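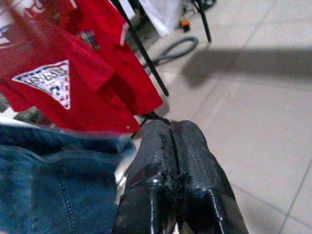

Leanne Lightfoot wants it on record that a T-shirt is finished when it is off the floor, and that anything beyond that is showing off. She has told us so twice, the second time in writing, and has asked that it go at the top of any ad we run. Fine. We disagree, and we are hiring someone who disagrees too.

Garment Sorter and Hanger, part-time
Nadska Secondhand, Rudton
Posted Thursday, December 19, 2024

Nadska sells used clothes from the old shoe store on Cropper Street. People drop off bags, we open the bags, and between that moment and the sales floor there is a back room where red T-shirts, blue jeans and other people's optimism about their waist size all have to be dealt with. You would be dealing with them.

What the job is

You empty bags, check each piece, and decide if it hangs, folds or goes to rags. Shirts hang. Jeans fold, and they fold our way: legs together, crotch tucked in, thirds from the hem, waistband patch facing out. You will have opinions about this by the end of your first shift. Keep a list and bring it up in May, when we redo the shelves.

Reds are kept together and away from the pale stuff. We learned that one with a donated bathrobe and a leaking roof. Logo shirts go on their own rail, print facing the door, and you do need to read the print before it goes out. All of it, including the back. We had a complaint.

Pockets get checked every time. So far this year they have given us a retainer, a parking ticket from Ziltham, and 40 dollars that somebody came back for the same afternoon, very much out of breath.

What we need from you

You can stand for a six-hour shift and lift a bag of wet denim without making it everyone's problem. You can tell faded on purpose from faded. You notice a missing button before the customer does. You don't mind the radio, which gets one station.

Experience in a laundry, a costume shop or a house with several teenagers is useful. A degree in fashion is no obstacle.

What you don't need: your own hangers. The last person brought some. They were nicer than ours and it caused feeling.

Hours and pay

Three shifts a week, one of them a Saturday. Pay is the posted store rate plus 40 percent off anything on the floor, after it has been out for a full day. Holding a jacket back under the table until it qualifies is frowned upon and also traditional.

The trial

Everyone who gets an interview does a paid trial hour. You will be given 70 mixed pieces and a rail, and left alone with them. Finishing the pile matters less to us than what the pile looks like when you stop. Kyung-hwa Ryu runs the trial and will not tell you how you did until you have had some tea.

How to apply

Write a few lines, on paper or by email, telling us what you have sorted before and what you would do with a perfectly good shirt that has one small hole under the arm. Drop it at the counter, 601 Cropper Street, or ask there for the email address. Please don't attach a photo of your closet. Leanne will want to see it, and then we won't get anything done.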